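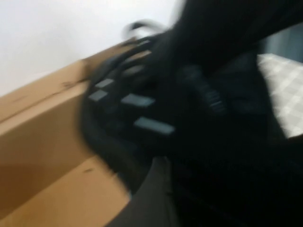

1/ I have spent most of July rewriting the Drumley house rules for robots that handle shoes in boxes. The old version was 41 pages long. The working part was a paragraph, and it was wrong.

2/ Rule one now reads: no pass counts unless you wrote down what a pass was before you pressed start. This caused more grumbling than the whole safety section.

3/ "Shoe in box" used to be the full criterion. By that standard you can drop a runner in upside down from a great height and go home early. We now want it on its sole, lengthwise, clear of the lid's fold line.

4/ Mitali Liyanage at Thambiah read the draft and asked what happens if the laces are hanging over the side. I said common sense applies. She asked which page common sense was on. Laces are now on page three.
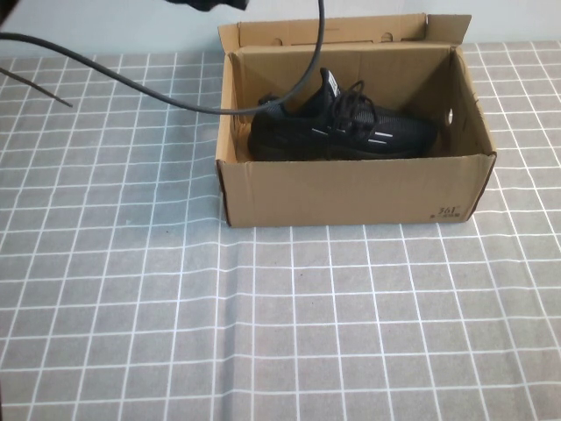
5/ Cables next. Check the slack at full reach with the arm in its worst pose. Everyone checks it at home position, where a cable has never bothered anybody in its life.

6/ If a cable can sag into the box at any point in the cycle, that's a fault and you log it, even when the run comes good. "It cleared by heaps" is not a measurement. I have seen it in a log.

7/ Speed: 200 mm a second over the box, slower once the fingers are below the rim. Gurville wanted 500. Gurville are welcome to write their own document and buy their own cardboard.

8/ Boxes get retired when the creases go soft. A tired flap behaves differently from a fresh one, and you end up with a program tuned to one beloved old box.
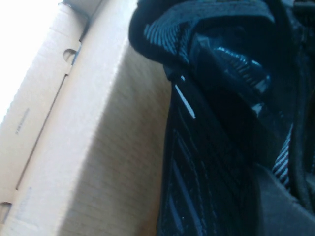 9/ Wrist camera: set exposure on the darkest shoe you intend to handle, then leave it alone for the batch. Record the setting. Black knit in a shadowed corner is where the optimistic demos go to die.

10/ The Belik logs had 544 runs and one entry under "operator notes". It said "good".

11/ Operator notes are now compulsory. Minimum one verb.

12/ Draft goes out for comment next. Please send edits in the comments column and not as a photo of your whiteboard, Gurville.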